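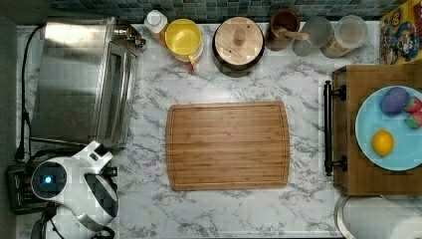
A bamboo board on a marble benchtop, with a yellow bowl and a wooden spoon at the back.

How do skis slide?

Nimumine Kids – Snow Sports
Monday, May 16, 2022
Reading time: 2 minutes
Print | E-mail

The snow season starts in June, and children in the Bramley Ski Club will soon be getting their skis out of the shed. Most of them go to Mount Baird, which is 1717 metres high. Some of them will be on skis for the first time.

If you walk on soft snow in boots, you sink. Your whole weight is pressing down on two small patches. A ski is much longer than your foot, so it spreads your weight over more snow. You stay near the top.

Staying on top is one part of skiing. The other part is sliding.

When two things rub together, they slow each other down. This is called friction. Rub your hands together fast and you will feel them get warm. That warmth comes from friction too.

The bottom of a ski is called the base. It is made of a smooth, hard-wearing plastic. As the base rubs over the snow it makes a little heat, and this helps to form a very thin layer of water between the ski and the snow. The layer is far too thin to see. It makes the snow slippery.
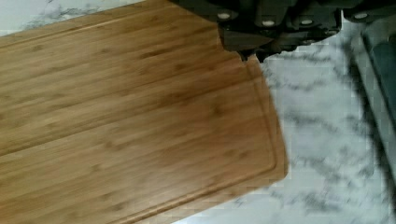
Many cross-country skis have a groove in the base. It is a long, shallow channel that runs from near the front of the ski to the back, and it helps the ski go straight. Without it, the ski would wander from side to side more easily. You can find grooves on plenty of things at home. A bamboo cutting board may have one cut into its top, running along near the edges and curving around the corners, and that kind is there to catch juice. A ski's groove goes down the middle and faces the snow.

Downhill skis usually have a flat base. They have metal edges instead, and skiers tip the skis onto these edges to turn and to stop.

Why do people wax skis?

Wax helps the base slide, and it helps protect the plastic from drying out. An adult melts the wax onto the base with a special iron, lets it cool, then scrapes most of it off. Cold snow has sharper crystals and needs a harder wax. Wet spring snow needs a softer one.

The club at Bramley has 62 pairs of skis to lend, and they all get waxed before the first trip. Children aged 9 and over can help with the brushing, but not with the hot iron.

Words to know

Base – the bottom of a ski
Edge – the metal strip along the side of a downhill ski
Friction – the force that slows things down when they rub together

Next time: how the chairlift at Humness works

Print this page | E-mail this page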